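Two-arm room unit - weekly safety check, with my comments
Unit: Narnus pair, bedroom bay
Checked by: Efa Edwards
Date: 13/10/2018
Run hours on the clock: 3437

I've gone through the usual sheet and typed up my scribbles underneath each line, as my handwriting on the last one was a disgrace (sorry, Fiorella!). Anything marked WATCH needs looking at again next time. Anything marked ACTION needs doing before the unit runs a full shift.

1. Stop button and key switch
OK. Pressed the stop with both arms out at half reach and both held where they were. Key comes out cleanly. I'd still like a longer lead on the button so I can stand by the door with it, but that's a moan for another day.

2. Base bolts and joint covers
OK. Everything tight, paint marks all lined up. The left cover had a hairline scratch in February and it hasn't got any longer.

3. Gripper fingers
OK on the right, WATCH on the left. Wiped both pairs and tried them by hand with the power off. The left pads are getting a bit shiny near the tips, and thin plastic is just the sort of thing that slides off shiny pads. We've got one spare set from Plunenine in the drawer, so please order another before we open that one.

4. Cables at the grippers
WATCH. I'm fussy about these, I know, but each gripper has a black cable that hangs in a loop, and a loop will find a bed leg or a chair arm if you give it half a chance. I ran the unit slowly up to the bin and stood watching the loops the whole way. The left one goes down by the dark bed skirt and the right one swings out the other way. No rubbing on either, and the clips are holding.

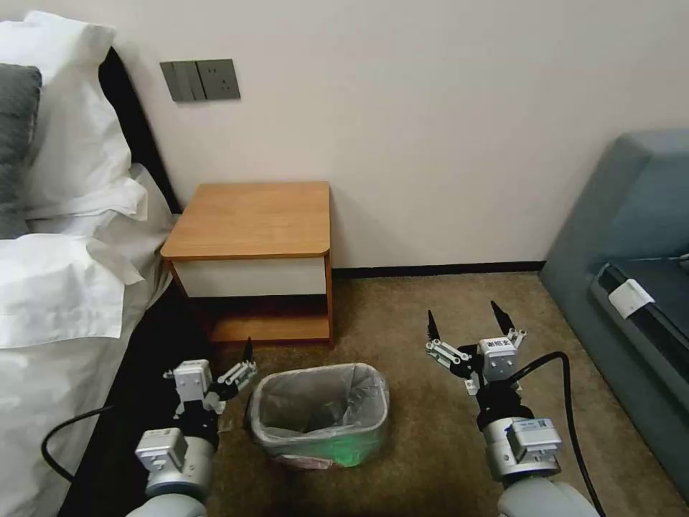 Fiorella Caruso: Can we shorten the right loop by one clip? I tried it on the Letico unit and the wrist still turned all the way round. If you do it, please run the full wrist turn at slow speed before you sign it off.

Happy to, and I'll do it at the next stop. I don't want to change the cable and the pads on the same day - if something goes funny afterwards I'd like to know which one to blame.

5. Bin approach and bag grip
OK. This is the job the unit does most, so it gets the longest look. Left gripper takes the bag, right one stays open by the bin. I'm checking that the fingers close on the bag and leave the bin alone, and that the right hand doesn't come down on the rim. Grip setting left at 18, where it's been since we changed the bags over to the Yimyam ones. Ran it at slow speed first and then normal. If you're doing this one without me, keep your own hands well out of it, even if the bag looks stuck. Stop button first, then go in!

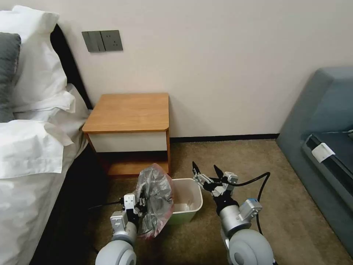

6. Clearance to furniture
OK, after a nudge. The nightstand had crept forward a touch (the cleaners, I expect) so I pushed it back to the wall and measured again. Gap from the left elbow to the bed at its closest is 38 cm, and the sheet asks for 30. Do look at the bedding too, as a duvet that's hanging low eats into that gap and the arm doesn't know it's only a duvet.

7. Lift height with the bag held
OK. I paused it with the bag just clear of the carpet, to the left of the bin, and walked round to see how much room there was. Plenty for the bag. The open right gripper sits closer to the bin than I'd choose, so I've put it down as WATCH for the right arm's waiting position. Fiorella, could you see if it can wait a couple of centimetres further back? 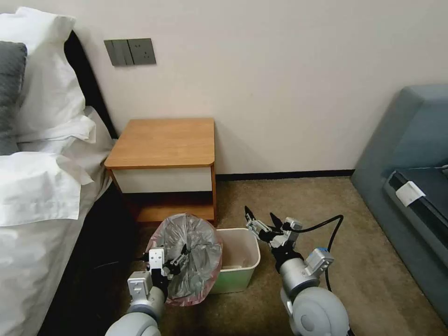
Item 7: left gripper closed on the bag rim, right gripper open over by the bin.

8. Noise and warmth after running
OK. Nearly 644 cycles since the last sheet and I couldn't hear anything new. Hand on each joint housing straight after stopping, nothing more than warm. There was a tick in the left wrist a few weeks back and I listened hard for it, but no tick.

9. Floor and walkway
OK. Carpet clear, no trip hazards on the door side. The floor tape is curling at one corner again. ACTION: new tape, and please use the wide roll this time.

Still to do: tape, order pads, shorten right loop, right arm waiting position. Fine to run once the tape is down.

E. Edwards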